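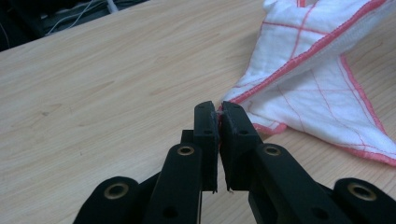 4. Instalment behaviour in the Delthorpe and Paldale samples

4.1 What was measured

This section deals with missed payments on small household credit, meaning shop instalment plans and catalogue accounts up to a ceiling of 3,000. Mortgages left out. Overdrafts left out too, the terms differ too much between lenders to compare. Payday loans kept in where the borrower reported one alongside an instalment plan, otherwise not.

The full sample is 1,937 households. Of these, 406 missed at least one payment in the observation period and form the arrears group used in the rest of the section. A missed payment means nothing received by the close of the due day. Part payments were coded as missed in the first pass, then recoded as "partial" after the Paldale records showed how common they were. Both codings were run. Results below use the second unless stated.

Reminder type was the main variable of interest. Lenders in the two towns used 4 kinds: letter, text message, telephone call, and the printed slip handed over at the counter. The slip is mostly a Delthorpe thing. El Ouafi, the agency collecting for most of the Paldale shops, does not use it at all, so slip results are for one town only and should be read that way.

4.2 Timing

Text reminders sent in the evening did better than those sent in the morning. The gap is not large. It holds in both towns and it holds when households with an earlier default are taken out. We expected the opposite, given that earlier work on utility bills favours the morning, but utility bills tend to be paid from a desk or a branch and instalments more and more from a phone.

Day of the week matters less than the interview material led us to think. Many borrowers said they "do the bills" on a Thursday, pay day for several of the larger employers. In the payment records there is a Thursday bump in Delthorpe and next to nothing in Paldale. Probably an employer effect. We did not have employer data for Paldale and could not check.

Letters: slow, as expected. Median response longer than for any other type. But the borrowers who answered a letter were more likely to clear the whole arrears in one go, where those who answered a text paid the one instalment and stopped. Whether the letter causes this or lenders simply send letters to a differnt sort of account is not settled by our data. Fusanden, which supplied the lender-side records, told us the choice of letter or text was left to branch staff, with no written rule. So selection is a real worry and the letter result is reported as a pattern only.

Figure 4. Cloth and gripper on a table, Delthorpe.
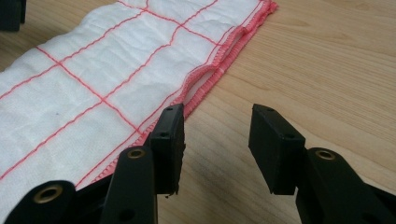 4.3 Households with more than one plan

A good share of the arrears group held two or more plans at once. Among these the order of repayment was fairly steady: the plan with the nearest due date first, then the smallest balance, and the interest rate hardly considered. Several respondents could not give the rate on any of their plans. They could nearly always give the amount of the next instalment, often to the penny.

This has an awkward consequence. A household with one cheap plan and one dear plan will, on the pattern above, often pay off the cheap one early and let the dear one slip. Charges then build up on the dear plan and the household ends the year owing more than if it had done it the other way about. We worked this through for the two-plan households only. With three or more plans the records had too many gaps, mainly missing charge dates.

Merging plans into a single loan was offered to part of the Delthorpe group. Take-up was low. The reasons given were mixed, with distrust of "starting again" the most common, then worry about a credit check. A few had already merged once before and had since opened new plans on top. These few cases are kept in the totals but not in the take-up comparison.

4.4 Limits

Two towns, both with one large lender. Self-reported income was missing or plainly wrong in a number of interviews and was not filled in. The observation period includes November, when new plans rise sharply ahead of Christmas, and we have no second winter to set against it. Fees were recorded as charged and not as paid. Some would have been waived later, and the lender records do not show waivers in any form we could use.

One further point on coding. Where a household moved betwen the towns it was counted under the town of the first plan. Dropping the movers altogether changes none of the signs in Table 6, though the evening text result gets a little weaker.

The next section takes up the cost side, beginning with what each type of reminder costs the lender to send.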